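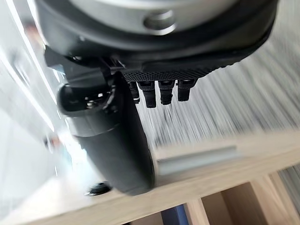 Office Help > Storage > Low cabinets and file boxes

Questions about the low cabinets

Which cabinets does this page cover?
The low wooden cabinets with two doors that stand beside the desks in the Gridaswood office. The tall lockers in the corridor have their own page.

How should I put a file box inside?
Open both doors fully before you lift the box. Lay the box flat, place its far end on the shelf and push it slowly to the back. Please do not drop it from above the shelf edge.

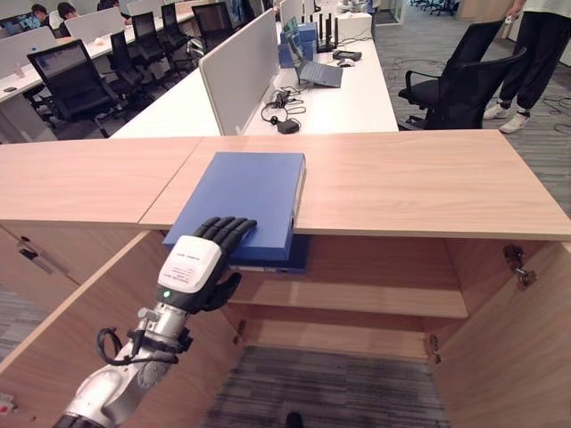

If you feel resistance, pull the box back a little and check that its lid is closed. Papers that stick out are the usual cause, and they get damaged very easily.

How many boxes can stay on one shelf?
We ask for a maximum of 2, lying flat. Thicker boxes from Plamport should be stored alone.

What do I write on the label?
The project name and the box number, for example "Laryea 336". Numbers above 400 are kept for Cellance papers, so please do not use them for anything else.

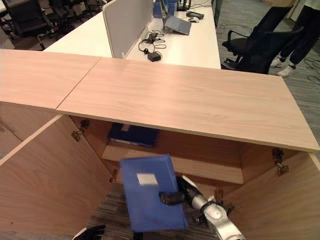

Can I keep things on top of the cabinet?
For a short time, yes. At the end of the day the top should be free again.

The door does not close well. What can I do?
First look if a box is standing too far forward. If the hinge is loose, write to the office desk and do not tighten it yourself.

Comments

I had box 336 in the wrong cabinet since November, thank you for the label rule.

Does the maximum of 2 also apply to the thin folders?

Reply: No, only to boxes. Folders may be stacked as long as the doors close.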